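Réka Gál builds her robot in a corner of the Narnano workshop, between the drill press and the coat hooks, and the first thing she does when I come in is clear a stool for me and apologize for the tea. The second thing she does is turn her laptop around. She has been at this since December, and most of it, she tells me, has happened on a screen.

"I broke 2 motors in the first week, real ones, and I thought, well, I can't go on like that!" she says, laughing. "So Lingyun said, build it a house first. Let it bump into things there."

The house is simulated, and she is clearly fond of it. She started with the bathroom, where she wants the robot to learn to tidy up.

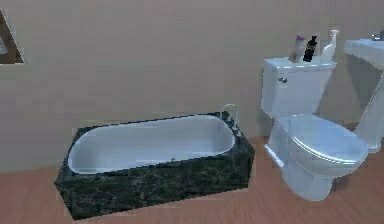 *The simulated bathroom, with three bottles on top of the toilet tank.*

"Bottles are hard," she says. "A spray bottle has that trigger, so where do you take hold of it? I've run the bottle job 167 times and I'd like to get to 1,000 before I trust it with my own shampoo."

Lingyun Mao, who shares the bench and is wiring the wheel base (they call it Flarard, and neither of them could quite tell me why), thinks driving is the bigger worry. A robot that can pick up a bottle still has to come through a doorway and find its way around the furniture, and so we moved on to the living room, and to a second pot of tea.
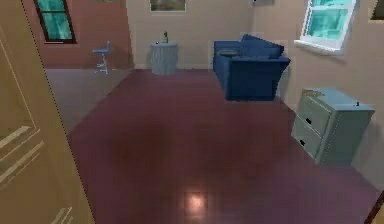 *The simulated living room, with the navy armchair in the corner.*

"I love that blue chair," Réka says. "I'd have it at home tomorrow. But look at the floor, it's so shiny! I want to know what the camera makes of those reflections."

The arm itself was lying on the bench in 3 pieces, waiting for new screws.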